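Envoyer la température d'une chambre vers Molteck Hub

Ce tutoriel montre comment relier un capteur Dadgate à la plateforme Molteck Hub par MQTT, puis créer une première alerte. Il faut un compte Molteck, une passerelle Plemlow déjà raccordée au réseau local et 12 minutes environ.

1. Déclarer l'appareil
Dans la console, ouvrez Appareils > Ajouter et choisissez le modèle « Capteur générique ». Donnez un identifiant court, sans espace ni accent, par exemple chambre-1. La console génère une clé — copiez-la tout de suite, elle n'est plus affichée ensuite.

2. Configurer la passerelle
Sur la page d'administration de la Plemlow, onglet MQTT, collez la clé dans le champ Mot de passe. Laissez le chiffrement TLS activé. L'intervalle d'envoi se règle en secondes : mettez 33 pour les essais, vous pourrez l'allonger plus tard. L'offre gratuite accepte 1 000 messages par jour, quota vite dépassé à ce rythme.
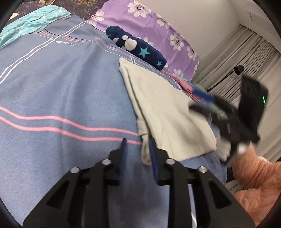
3. Placer le capteur
Le Dadgate mesure l'air autour de son boîtier, à travers la grille latérale. Fixez-le à hauteur de poitrine, loin du radiateur et de la fenêtre. Ne le posez pas sur le lit : contre un drap pelucheux et doux comme le bleu à rayures roses, ou sous une serviette pliée, la grille est bouchée et la mesure ne vaut plus rien.

4. Créer l'alerte
Ouvrez Règles > Nouvelle règle. Source : chambre-1. Condition : température supérieure à 31 °C. Action : courriel. Enregistrez, puis cliquez sur Tester. Si aucun message n'arrive, vérifiez l'heure de la passerelle ; un décalage suffit à faire rejeter le certificat.

Les mesures s'affichent dans l'onglet Historique et s'exportent en CSV.

© Mayrhofer — Contact — Mentions légales — Haut de page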